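About Zalach

Posted 2019-09-25 by the Zalach workshop
4 min read

Zalach is a small group that builds household robots in our homes and in a shared workshop on Devavton Street. We started in June with one arm, a secondhand power supply and a table. Today we have 11 members, two working arms and a third in parts. Most of us have day jobs, so the building gets done in the evenings.

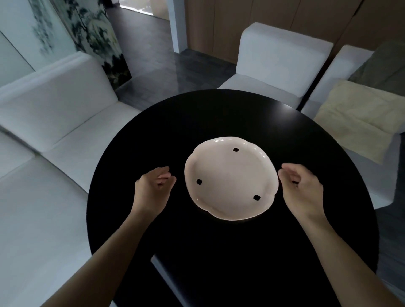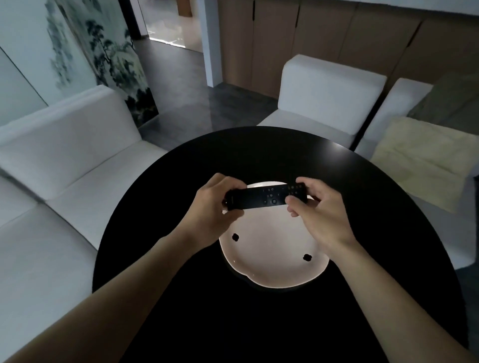
Our main project is called Jomance. It is a two-armed robot meant to pick up, turn over and put down the things people leave on tables. We chose that job because it sounds simple and is hard to do well. A plate has a thin edge and a smooth glaze. A remote control is light, narrow and covered with buttons that should not be pressed by accident. Each one needs a different grip, and the two arms have to agree on where the object is.

We design the joints ourselves and print most of the housings in the workshop. The motors are bought. Each arm has a working load of 500 grams, enough for a dinner plate but not for a full pot. We tried heavier motors over the summer and went back to the small ones. The heavy ones made the shoulder sag and they were too loud to run in an apartment.

Work is split between two places. Cutting, printing and soldering happen at Devavton Street, where there is ventilation and a proper bench. Table tasks are worked out at home, on ordinary furniture. A dark, shiny tabletop gives the depth sensor trouble that a plywood bench never did, and we would like to find these problems early.

The control software is called Munteanu. It keeps a list of tasks, written as short steps, and sends each arm its share. The list has 277 entries now. Many are small variations, such as the same plate face up and face down. Jomance can finish 16 of them without help. The rest need a person to step in at some point, most often when an object has to pass from one arm to the other.

We do not sell robots or kits. Drawings for the gripper and the wrist are free to anyone who asks, and we answer questions about them when we can - it may take a week or two. The shoulder drawings are being redone and are not ready to share.

New members are welcome. You do not need to know electronics, but you should be willing to sand parts and label cables. Dues cover filament, rent and replacement belts. Visits to the workshop are by arrangement, and closed shoes are required on the shop floor.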